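Forums > Around the House > Laundry > Folding tees on a round table

Folding tees on a round table, am I doing it wrong?

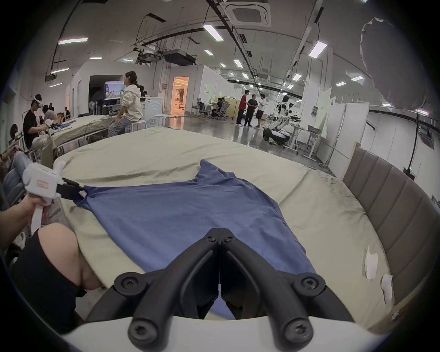 gulon_st
I do a fair bit of T-shirt folding and the only surface big enough is a round table with a cloth on it. I start with the shirt on the diagonal because that's how it lands, pull one corner taut to get the creases out, and then discover I have no straight edge to line anything up with. On a rectangular table you square the hem to the side and away you go. On a round one, every side is the same side. Blue tee, should be the easiest thing in the world. My finished pile looks like a stack of dropped sandwiches.

Is there a trick, or do I need a different table?

flutik
Different table.

pesport50
Don't buy a table over a T-shirt. Put down a line. Two bits of masking tape on the cloth, one where the collar goes and one where the hem goes, and you've got your straight edge. I did this in a shop job where we folded 163 tees before opening and had opinions about every one of them.

flutik
Tape on a tablecloth. Lovely. And when the cloth shifts, your line shifts with it.

pesport50
So does the shirt, because it's sitting on the cloth. They travel together. That's the beauty of it.

kostiuk
I'd lose the cloth before I lost the table. Fabric on fabric grabs. You go to smooth a sleeve and the whole lot comes along for the ride. Bare tabletop, shirt face down, sleeves in, sides to the middle, fold up in thirds. Takes me 13 seconds and I'm not especially talented.

gulon_st
The cloth stays, I'm afraid. It's a sort of pale khaki green and it was there before me. I don't mind a bit of grab though, it holds the far end still while I pull the near one.

kostiuk
Fair enough, if you're pulling corners. I never pull corners. You'll end up with one shoulder longer than the other.

pesport50
You will not. A gentle tug at the shoulder is fine. What stretches a tee is hanging it up wet by the neck, which half this forum does and won't admit.

hemline_harriet
Sorry to be practical, but why is it diagonal? Walk a step to your left. The good thing about a round table is you can stand anywhere. Turn yourself until the collar's pointing straight away from you and the hem's at your belly, and then the shirt is straight, as far as the shirt's concerned.

gulon_st
I've been rotating the shirt for months. It did not occur to me to rotate me.

flutik
Still say different table.

kostiuk
Harriet's right about standing square to it, but I'd turn the collar towards you and do the last fold away from your body. Neater front.

hemline_harriet
Neater front, wonky bottom. Collar away. I'll go to my grave on this.

gulon_st
Tried both before tea. Collar away won, narrowly. Pile now resembles a stack of sandwiches somebody placed down on purpose. Next question is fitted sheets, but I'll start another thread for that.

pesport50
Please don't. The last one got 1,000 replies and two of us still aren't speaking.

Recent in Laundry
Fitted sheets: fold, roll or give up
Best peg for a windy verandah
Black tees going grey after one wash
Do you iron tea towels? (locked)
Odd socks, how long do you keep them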